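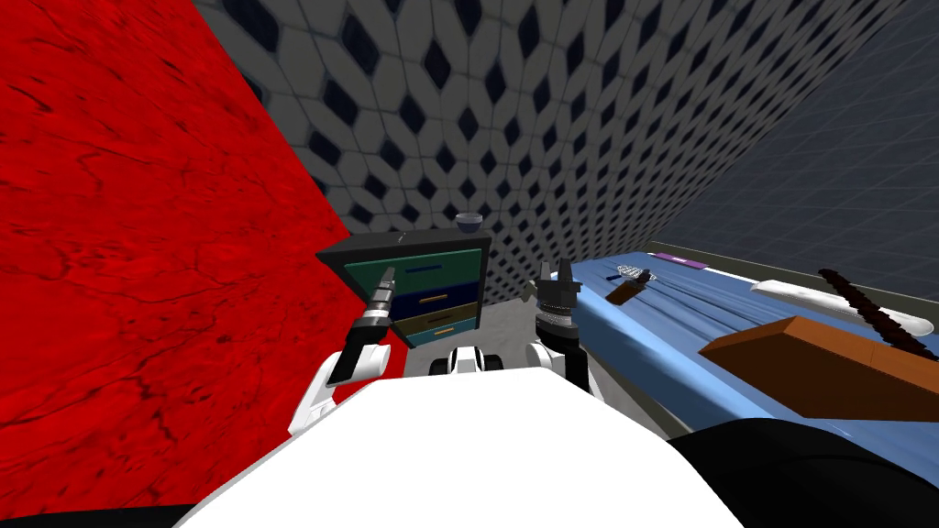 Red wall, patterned wall, slate-blue wall.

Filed under: Home & Interiors / Threads
2 min read

1/ Notes on tile scale in small bedrooms. Most of the complaints I get are about color. The usual fault is repeat size.

2/ Measure the repeat, edge to edge, grout included. A 146 mm hexagon on a wall 2 m wide leaves a sliver cut at one end. Shift the layout by half a tile and both end cuts are usable.

3/ Dry-lay one full row before mixing anything. Photograph it from the door at 7 in the evening with the lamps on. Daylight hides lippage. 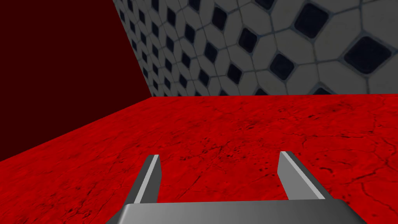 Maroon and tile over a bright red floor.

4/ Saturated reds shift between batches. Order floor and wall stock together and check the lot numbers on delivery. Walid Saliba at Chamoun once sent me two lots in the same box. Returned in June, credited in full.

5/ Grout: match the outline color of the pattern, then go one shade darker. Pale grout next to navy shows every smear.

6/ Limit the pattern to one wall. The wall beside it can carry a faint grid in a darker tone. Keep the joint widths equal at the corner or the eye reads it as a mistake.
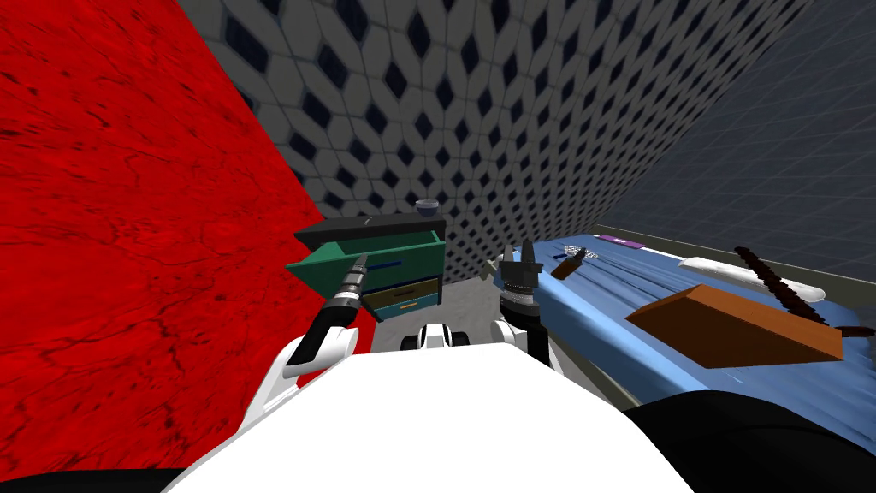

7/ Furniture against pattern

Dark tops sit better on a busy wall than pale ones. Leave 50 mm behind the nightstand for the plug. Ladan Heydari asked about blue bedding with red: fine, keep it plain.

Related
Grout haze: when to wipe
Vevdale hexagon samples compared
Corner trim for uneven walls
Reader layouts: Nour Qudah, Rostgate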